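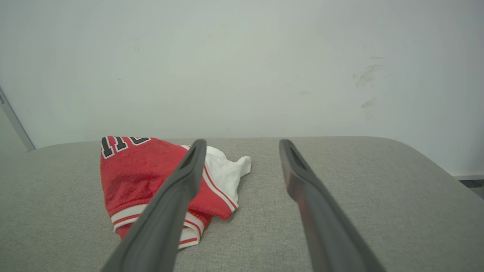 Basketball jersey

A basketball jersey is a sleeveless or short-sleeved shirt worn by players in the game of basketball. It carries the player's number on the front and back and is worn with matching shorts. The sleeveless form, sometimes called a singlet or tank, is by far the most common. Jerseys are also sold as everyday clothing, and many of those found in homes have never been worn in a game.

Terminology

In American usage "jersey" refers to the shirt alone, and "uniform" to the shirt and shorts together. "Strip" and "kit" are found in British usage. The word "jersey" is also the name of a knitted fabric with a plain face and a looped back. Few modern basketball jerseys are made of jersey fabric in this second sense, and the two meanings should be kept apart when reading care labels.

Construction

Body

The body consists of a front panel and a back panel joined at the shoulders and sides. Some patterns add narrow side panels running from the armhole to the hem. These may be of a different color or a more open knit. The hem is cut straight or with a slight curve at the back so that the shirt stays tucked when the arms are raised.

Most current jerseys are knitted from polyester. Mesh, in which the knit is left open in a regular pattern of small holes, is used where air flow is wanted. Closed knits with a fine raised texture are also used, mainly on the front panel, where a flat ground is needed for lettering. Older jerseys were made of wool, cotton, nylon, or blends of these. Nylon with a shiny face was widely used before polyester mesh replaced it.

Neckline and armholes

The neckline may be round, V-shaped, or a V with a small crossed or inset piece at the point. The armholes are cut deep to leave the shoulder free. Both openings are finished with a band of rib knit, which stretches when the shirt is pulled over the head and returns to its earlier length.

The band is commonly knitted in one or more stripes in the team colors. On a red jersey, white trim with thin red stripes is a usual arrangement. The stripes are knitted into the band, so they do not peel, but the white yarn can pick up dye from the body if the shirt is washed in hot water or left damp in a pile. Trim is attached with an overlock seam on the inside and may be topstitched on the outside to hold the seam flat.

Numbers and lettering

Numbers are set on the front and back, the back number being the larger. A contrasting outline is often added so that the figure can be read at a distance against the body color. Black numerals outlined in white are used on red, where black alone would be hard to make out under indoor lighting.

Four methods of application are in general use:

Sewn twill. The figure is cut from woven twill and stitched to the shirt with a zigzag or satin stitch. An outlined figure is built up from two or more layers. Sewn twill is durable but heavy, and it stiffens the panel behind it.

Screen printing. Ink is pressed through a stencil and cured with heat. The outline is printed as a separate color. Screen printing is light and inexpensive in quantity.

Heat transfer. A film figure is bonded to the fabric with a press. It is suited to single shirts and small orders. Edges may lift after repeated machine drying.

Sublimation. Dye is driven into the polyester as a gas, leaving no layer on the surface. It cannot crack or peel. It works only on white or very light polyester, so the body color must be printed in the same operation.

Grades

Sellers commonly divide jerseys into three grades. The naming varies from firm to firm.

Replica jerseys have printed figures and a loose cut. They are intended for spectators.

Swingman jerseys have figures of twill or a similar material applied by heat or stitching, and a cut closer to that of the game shirt.

Authentic jerseys follow the pattern and fabric of the shirt worn on court. They are longer in the body and narrower in the chest than the other grades, and buyers often choose one size larger.

Team jerseys for schools and recreation leagues fall outside this division. They are normally ordered as blanks and numbered by a local shop. The supplier Dalusen, for example, lists a reversible practice jersey and a single-layer game jersey, each offered with sewn or printed figures.

Undershirts

A T-shirt or close-fitting undershirt is sometimes worn beneath the jersey. The purposes are warmth, modesty at the deep armhole, and protection of the skin from the back of sewn figures. White is the usual color for casual wear. In organized play the color may be limited by the rules of the league.

The undershirt and jersey are often taken off together and remain one inside the other. They should be separated before washing. A white cotton undershirt washed with a new red jersey may turn pink. Cotton also sheds lint, which catches in open mesh and is difficult to remove.

Care

Washing

The shirt is turned inside out to protect the figures and washed in cold water on a gentle cycle. A small amount of liquid detergent is enough. Fabric softener is avoided on polyester knits, as it leaves a coating that holds odor and slows the movement of moisture. Chlorine bleach damages colored panels and yellows some trims.

Dark and strongly colored jerseys are washed apart from white items for the first several washes. Zippers and hook-and-loop fasteners should be closed or kept out of the load, since both snag mesh.

Stains on the white trim can be treated by hand with detergent and a soft brush. The brush is moved along the rib. Brushing across it raises the yarn and gives the band a worn look.

Drying

Air drying is preferred for all grades. The jersey is laid flat or hung from a wide hanger. Machine drying on high heat shrinks ribbed trim more than the body, which causes the neckline to pucker, and it shortens the life of heat-applied figures.

Ironing

Polyester jerseys seldom need ironing. When creases must be removed, a cool iron is used on the wrong side, with a cloth between the iron and the shirt. An iron is never placed directly on a printed or bonded figure.

Folding and storage

A jersey dropped on a bench, bed, or ottoman folds in on itself easily, as the body is limp and the armholes leave little structure at the shoulders. The weight of the figures tends to pull the front panel over, and sharp creases can form across the numerals. Damp jerseys should not be left bunched on upholstery. Dye may transfer to a light cover, and moisture held in the cushion dries slowly.

A common method of folding is as follows.

1. Pick up the shirt by the two shoulder straps and shake it once so that the panels separate.

2. Lay it face down on a flat surface with the hem toward the body. Smooth the back panel from the center outward.

3. Fold each side in toward the center. The fold line should pass outside the front number where the width of the shirt allows.

4. Bring the hem up to the base of the neckline in one fold, or in two for a narrow shelf.

5. Turn the bundle over. Some owners place a sheet of plain tissue between the layers to keep printed figures from touching.

A firm padded bench or ottoman can serve as a folding surface if the cover is clean and closely woven. Coarse or looped upholstery catches on mesh.

Rolling is used for travel bags and produces fewer hard creases than folding. It is less suitable for sewn twill figures, which resist bending and can leave a ridge in the panel. Jerseys kept for display are hung on padded hangers or mounted in a shallow case away from direct sunlight, as red dyes in particular are prone to fading.

Repair

Loose stitching around a twill figure is closed by hand with matching polyester thread. Lifted heat-transfer edges can sometimes be pressed down again under a cloth, though the bond is weaker than the original. A snag in mesh is worked back to the inside with a fine needle and is not cut. Worn neck trim can be replaced with rib knit sold by the yard, but striped trim is difficult to match, and the armhole bands are usually replaced at the same time.

See also

Athletic uniform
Rib knit
Sleeveless shirt
Textile printing
Undershirt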